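Water Use in Rented Homes of Nolville
Project report, second semester
Group: Léonie Chauvin, Loïc Marty, Jérémie Joly

1. Why we chose this subject

In October the town of Nolville raised the price of water, and many students who rent a room did not understand their new bill. We wanted to know how much water is used in shared homes, and for what.

2. Method

We asked 33 households to write down their meter number every Tuesday evening. The period was 5 weeks. Three households stopped before the end and we did not use their numbers. Loïc made the table, Jérémie visited the homes in the Roussel district, and I wrote the text.

3. Results

One house of four students used 2,119 liters in its highest week. The shower was the first use in most homes. The kitchen came second -- before the washing machine, which surprised us. Many people wash dishes under running water even when the sink has enough room to fill.

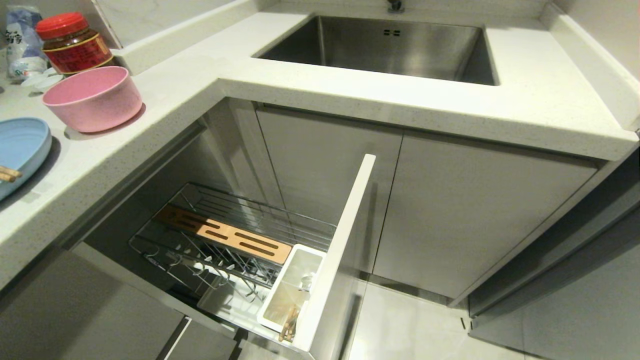
Bernadette Rey answered that filling the sink saves water only if the dishes are washed all together, and in her house everyone eats at a different hour. We think she is right, and our question form did not ask about the hours of meals.

4. Limits

The meter gives one number for the whole home, so the part of each use comes from what people told us. Two meters were also read on the wrong day -- we corrected these by dividing the difference by the number of days.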